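Questions About the Skultiletti Family History Evening
Posted 30 November 2021 by Nabila Metwally

What is the evening about?
It's about the Gaber brothers, who came up from a farming village as boys and ended up running half the dance bands in Somora! Driss Slaoui has spent 13 years gathering their letters, pay slips and song sheets, and he'll read from a good many of them (he does get carried away, so bring a cushion).

Do I need to know the family?
Oh, not at all. Plenty of our regulars came in knowing one song, or none, and went home humming.
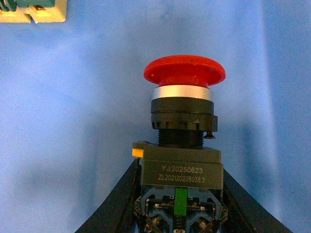 Red push button with its silver ring and black collar.

How big is the collection?
We have 3,876 pages so far, and 586 of those are letters home. The earliest ones are hard to read, as the oldest brother wrote very small to save paper, but Fouad Cherkaoui has typed them all out.

May I bring my own papers or photos?
Please do! Hicham Kamel will be at the side table copying anything you're willing to share, and you'll take the originals home the same night.
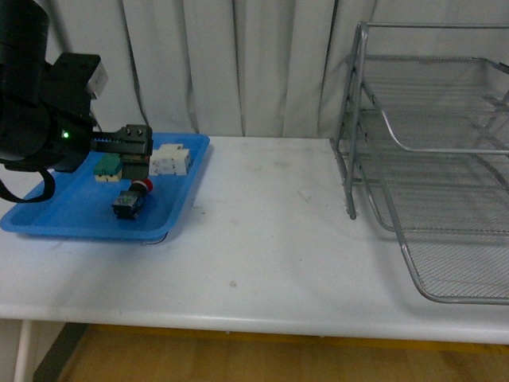 Black arm and gripper, green light on.

Is there a charge?
No, though the Stulden hall holds 600 and we'd love to know you're coming. Leave your name at the front desk before the end of December.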